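Talk for the Truduria workplace day, 2018-11-11. Eight slides, slide 1 is only the title. Bring own adapter.

## Slide 2 – Why a table

- Say who we are: a small office on Stumholm, one large white table, used by everyone.
- The table gets used for laptops in the morning, parcels after lunch, and anything long or soft that needs laying out flat.
- We used to have separate desks for this. They filled up and stayed full.
- Ask: how many people here share a table at work? Wait for hands.

## Slide 3 – What ends up on it

Keep this one short. People know the problem. The things left on a shared table are mostly small and useful, and they stay there because they have no shelf of their own. A spoon is the usual case. It belongs in the kitchen, but it came over with lunch.
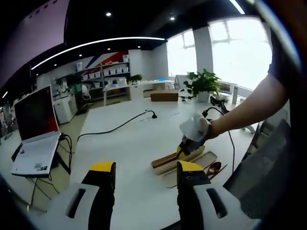

*Slide 3: The long box, the tray and the spoon, with a laptop on the other side.*

- Our rule: if it has a place on the shelves, it goes back at the end of the day. If it has no place, it gets one that week.
- Small white boxes on the shelving work well for us. Put the label on the front. Labels on the lid were a mistake.
- Plants can stay, at the far edge.
- Cables are the hard part. We still have them across the top. Say so, don't pretend we solved it.

## Slide 4 – Long things

Long objects need a direction. Put them lengthwise and one person can still work on each side. Put them crosswise and the table is gone for everyone.

Mention the Wendeo order in May: the rolls were delivered to us, and we had no corner tall enough to stand them in. They stayed on the table for 7 days.
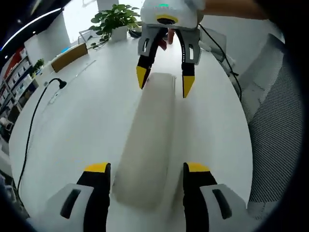

*Slide 4: Laid lengthwise, with room left on both sides.*

- Clear the far end before you put the roll down.
- Move plugs out of the way first. Rolling over a plug marks the surface.
- Store rolls flat on a shelf if you can. Upright ones lean and then slide.

(Drink water. Check time – should be halfway.)

## Slide 5 – Folding long cloth

This part is practical, so slow down. A long strip is easy to fold badly. The edges drift, and by the end it is wider at one side. We do it like this:

1. Lay the strip out flat on the table.
2. Fold it lengthwise into a narrow band.
3. Hold both ends down and pull lightly.
4. Smooth from the middle out. A few creases are fine.
5. Only then fold it end to end, or roll it.

Thin material slips more than thick. Go slower with it. 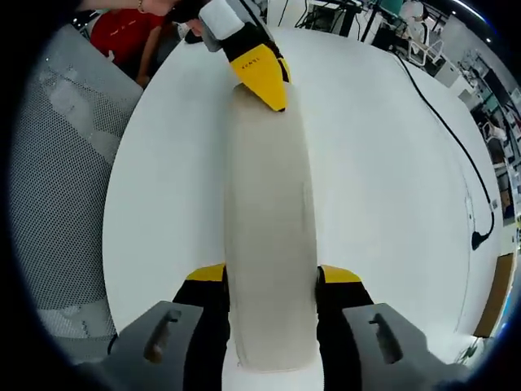

After the run-through at Were, one listener objected that step 5 should always be rolling, because a band folded end to end keeps its creases for weeks. Fair point for anything that will be seen. For strips that go straight into a box I still fold, because they stack. Give both views and move on.

## Slides 6 and 7 – Shelves and boxes

- Slide 6 is the shelf plan. Don't read it out.
- Slide 7 is the box sizes. Point at the middle row, the one we reorder.

## Slide 8 – Questions

Likely ones: who clears the table when people are away (whoever leaves last), and whether round or oval is better (I don't have a strong view – corners get in the way more than either).

Leave the shelf plan handouts by the door.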